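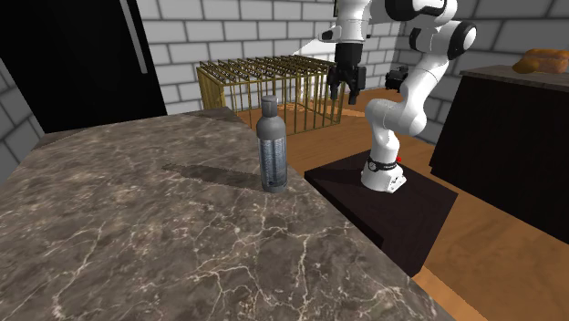

Naledi Coetzee wrote in after the last issue to say that she had wiped her marble with vinegar and water every evening for years, on the advice of a magazine, and wished someone had told her sooner what it was doing to the polish. Her counter now has a dull patch by the sink about the size of a dinner plate. She asked whether it could be fixed, and whether sealing it would have helped.

Several other readers at Geremgate have asked much the same thing, so most of this month's kitchen item is about marble.

Sealing would not have helped with the vinegar. Marble is mostly calcite, and acid eats calcite. The damage is called etching. It leaves a spot that looks like a water ring or a faint cloud, and if you run a fingernail over a bad one you can sometimes feel the edge. A sealer soaks into the stone and slows down oil, coffee, wine and so on before they can sink in and leave a color. It does very little to stop acid from touching the surface. Lemon juice, tomato sauce, orange juice, soda, wine and most bathroom descalers will all etch a counter whether it was sealed yesterday or never.

A stain is a different problem. A stain is darker than the stone around it (or colored) and an etch is usually lighter or duller. Wine can give you both at once. If you look across the counter at a low angle with a lamp or a window behind it, the etch shows up as a break in the shine. A stain is easier to see looking straight down. It helps to know which you have before you buy anything. Dark marble with pale veins, which a lot of the units on the north side have, hides oil stains fairly well and shows etching badly. White marble does the opposite.

Daily cleaning

Warm water, a soft cloth and a small drop of plain dish soap are enough for most days. Rinse the cloth and go over the counter again with clean water, or the soap builds up as a film and people mistake the film for a worn finish. Then dry it with a towel. In parts of the building with hard water, the drying matters more than the washing. Mineral spots on marble are a nuisance to remove, as the usual remedy for them is an acid.

If you prefer a spray, look for one that says it is pH neutral and names marble on the label. "Safe for stone" can mean granite only. Fatima Molefe in the second block uses Wetness, the unscented one, and has had no trouble with it on a polished top. It does streak if you use too much. She sprays the cloth and leaves the counter alone.

Please don't use bleach and ammonia products on the stone as a habit, and never the two together on anything. Powdered cleansers and the green side of a sponge will scratch. So will grit on the bottom of a pot.

Bottles and trays

Oil, soy sauce and vinegar bottles leave rings. So do soap dispensers, slowly. The drip runs down the outside, sits under the base, and stays there for weeks. A small tray or saucer under anything that pours takes care of it. Cork mats are all right if they stay dry, but a damp cork mat can leave a brown mark of its own. Metal cans are worse than any of these. A shaving cream can or a can of cooking spray left on a wet counter can rust, and rust in marble is very hard to get out.

The water test

To see if your counter needs sealing, put a spoonful of water on it in a spot you use a lot, and another in a corner you don't. Leave both for 30 minutes. Wipe them up and look. If the stone has gone darker under the water, it is taking moisture in and could use a coat. If there is no change, leave it alone. Too much sealer dries on the surface as a haze that has to be rubbed off.

People ask how often. There isn't a fixed answer. A busy counter beside the stove might need it every year and a bar top in the same kitchen might go much longer. Do the test each September, when the heat has gone and you can keep the windows open.

Sealing it yourself

Clean the counter the day before and let it dry overnight. Move everything off. Tape along the backsplash if it is painted. Read the directions on the can, which vary a good deal between makers, and follow them over anything printed here. In general you wipe on an even coat, let it stand for the time stated, and then take off every bit that hasn't soaked in, using a dry cloth. Most of the complaints we hear are about this last step. If the sealer dries on top, a second light coat will often soften the first so both can be wiped away together. Keep food off the counter until the can says it has cured.

Open a window and turn off the pilot light if your stove has one. Some sealers are solvent based. Rags soaked in those should be laid flat outside to dry before they go in the trash.

Oil stains

For an oil stain, mix baking soda with a little water until it is as thick as peanut butter. Spread it over the mark, a bit past the edges, and cover it with plastic wrap taped down at the sides. Leave it a day. Take the wrap off and let the paste dry out fully on the stone, then lift it with a plastic scraper and rinse. The drying is what draws the oil up. An old stain may need 4 rounds of this, and a very old one may only fade. Try it somewhere out of sight first.

Lwazi Nkosi asked if flour would do in place of baking soda. It will pull some oil, but it is messy to get off and can go sour. Baking soda costs very little.

Can etching be fixed?

Light etching on a polished counter can often be brought back with a marble polishing powder and a damp cloth, rubbed in small circles. It takes patience and the repaired spot may come out shinier than what is around it. On a honed (matte) counter the powder is the wrong thing and will leave a glossy patch.

Anything larger than a coin, or anything you can feel, is better left to a stone shop. We asked two of them for details. Sibiya will come out to look at a single counter and does the work in the home, with water to keep the dust down. Horby will only quote from photographs first and has a wait of 11 weeks at present. Both said the same thing about patches like Naledi's: the whole run of counter usually has to be done, from seam to seam, or the repair will show. Ask about that before you agree on a price.

Some owners have the entire top honed when it comes time to refinish. Etching still happens on a honed counter, but it is a good deal harder to see.

Renters should check with the office before having any work done on built-in stone. The form is at the front desk, and Su-bin Ban handles them. Allow 2 weeks for an answer.

Busisiwe Tshabalala has a part-used can of water-based sealer to give away, opened last fall and stored indoors. Leave a note in the mailroom if you want it.

Next month: grout, and the smell in the garbage disposals on the lower floors.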